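Open day helpers and guests wanted: come and be made lemon tea, slowly

Rurnine is opening its doors for a day in April and we need people to come and stand about in a useful manner. We are looking for 44 guests for the kitchen demonstration and 13 paid helpers to look after them. No technical background is needed for either. A tolerance for waiting would be an advantage.

What we do here

Rurnine is a small outfit on the upper floor of the old Plurkavik building, the one with the long ramp and the door that needs a shoulder. We teach robot arms to do kitchen jobs that most people manage while thinking about something else. Last year's open day was mostly talks. The feedback forms were kind about the biscuits and otherwise asked, in several different handwritings, whether the robots ever moved. So this year there is one talk of 13 minutes, and the rest of the time you'll be at the tables.

There are three stations. At the first, a pair of arms handles cups and kitchen things on a worktop. At the second you can guide an arm yourself by hand, with one of us next to you, and find out how hard it is to put a cup down without banging it. The third is folding tea towels. It has its good days.
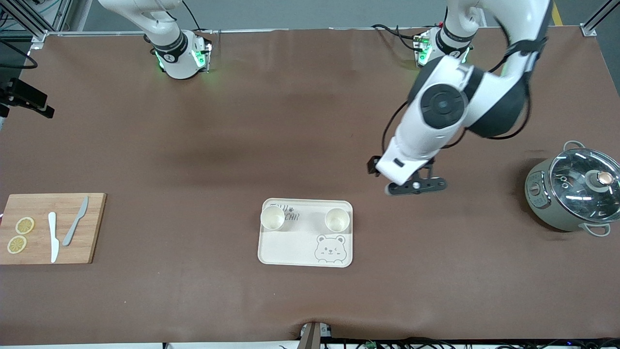 The kitchen station, with lemon slices, paper cups and the electric pot set out along the front.

Guests

You'll come in a small group and spend over an hour with us, split between the stations. At the kitchen table we'd like you to watch a full run without helping. This sounds easy. Last year a retired head teacher got as far as rolling up her sleeves. Afterwards we'll ask you what you thought the arms were about to do at various moments, and whether you'd want them in your own kitchen, and you can be as rude as you like. Your answers go into our notes without your name.

We'd particularly like to hear from people who cook for others, people who find lifting or gripping difficult, and anyone who has said out loud that all this is a waste of electricity. Enthusiasts are welcome too, but we seem to get those anyway.

Children from the age of 13 can come with an adult. There is a lift, the floor is level throughout, and chairs can be had at every station if you ask. Guests are not paid. You do get lunch, cooked by a human being.

Helpers

This is a paid job for one day, plus a training evening beforehand that is also paid. The fee is 187 euros for the two together. You would:

meet a group at the door and stay with it until it leaves
keep everybody behind the yellow line while the arms are switched on, including people who tell you they are engineers
hand out the question sheets and get them back, preferably with the pens
slice lemons
reset the kitchen table between groups, once the operator has told you it is safe to go in

You should be 18 or over, able to be on your feet for most of the day and happy talking to strangers. English is needed, and a second language would be very handy. If you have worked in a museum, a school canteen or a busy cloakroom, please say so, as we have found all three to be better preparation than a degree in our subject. You won't be asked to operate anything, repair anything or explain anything with an equation in it.

Please don't wear loose scarves or dangling sleeves. Flat shoes, and tie long hair back. We supply an apron in a colour that was chosen before any of us joined.

What you will and won't see

The kitchen run is done live and at working speed - which is to say, bring patience. Sometimes an arm will stop and the operator will start it again from the beginning. We don't hide this or play a video over it. If the station is down for good on the day, your group gets a longer turn with the hand-guided arm, and the tea will come from the kettle in the corridor.

The arms don't talk and have no faces. We mention this because of the letter.

How to apply

Write to Noémi Gál at Rurnine and put either "guest" or "helper" at the top. Guests should tell us how many are coming, up to four, and whether morning or afternoon suits. Helpers should send a few lines about themselves and one about the most awkward group of people they have ever had to keep in order. No CV, please. We read the lines and we enjoy them.

Places go in the order the messages arrive, except that we hold a few back for people who need the ground-floor entrance. You'll hear from Noémi either way. The first groups start at 10 in the morning and the last one leaves at 5, when the arms are switched off and somebody has to do the washing-up by hand.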